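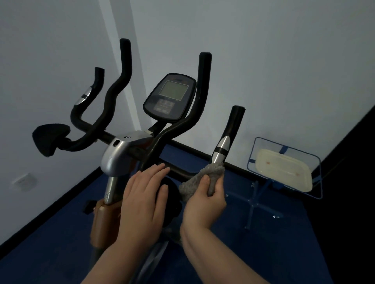 Section 4. Getting your cast online for the table read

By now you should have a script everyone is allowed to read from and a cast who said yes. This section covers the part I used to dread, which is getting them all into one Skeltley room with working sound. I do my setup in two passes, a quick one the day before and a slow one right before we go live. The quick pass is like going over the handlebars of an exercise bike with a fluffy gray cloth – you're hitting the spots that hands land on, so mute buttons, volume, the name under each face. The slow pass is everything below.

1. Open the room as Host and switch on Green Room. Your audience can't see or hear anyone until you switch it off.
2. Send each actor their own link. Please don't share one link with the whole cast! I did that on our first reading of Hitley and ended up with two people called Guest playing the sisters.
3. Change each display name to the character first, then the actor in brackets, like this: Father Hviid (Bent Mogensen).
4. Pick a narrator for the stage directions and pin them to the bottom row. Natalia Ayala does ours, and she reads the slug lines too (INT. KITCHEN, NIGHT and so on), which helps more than I expected.
5. Ask everyone to read page 8 out loud. Listen for echo and fix it before you move on.

Note: If someone echoes, it's nearly always their laptop speakers. Headphones, any kind.

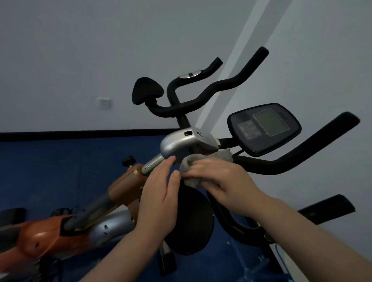
Figure 4-1. Gray cloth against the underside of the silver housing.

6. Turn off Auto Spotlight. It jumps to whoever makes a noise, so a cough in the middle of a love scene gets the full screen.
7. Put the donation link in the banner, then click it yourself from a phone that isn't logged in.
8. Start the recording, wait 10 seconds, and only then switch off Green Room.

Caution: Skeltley stops recording if the host's own window closes. I lost the whole second act of a June reading that way, and Eyvindur Vigfúsdóttir had been wonderful in it. Have a second person record as well. 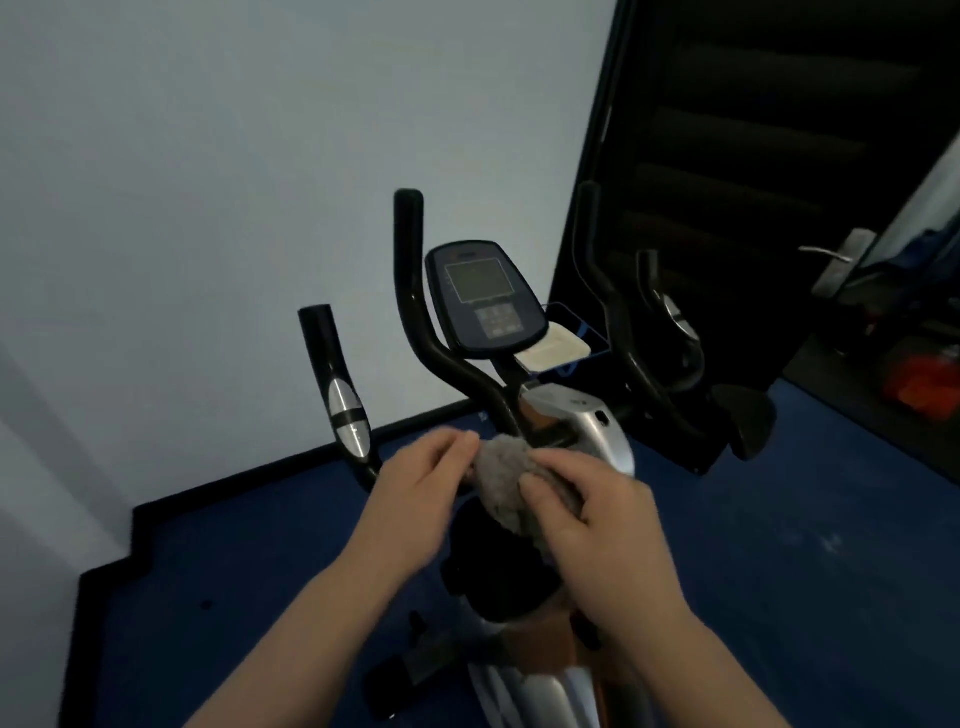
Figure 4-2. Both hands on the cloth, just below the handlebars.

If an actor drops out mid-scene, don't stop. The narrator picks up their lines until they're back, and the audience usually loves it. Sigrún Stougaard once read both halves of a breakup for four pages and we had 182 people typing hearts in the chat.

For questions from viewers after the reading, leave the cast unmuted and go to Section 5.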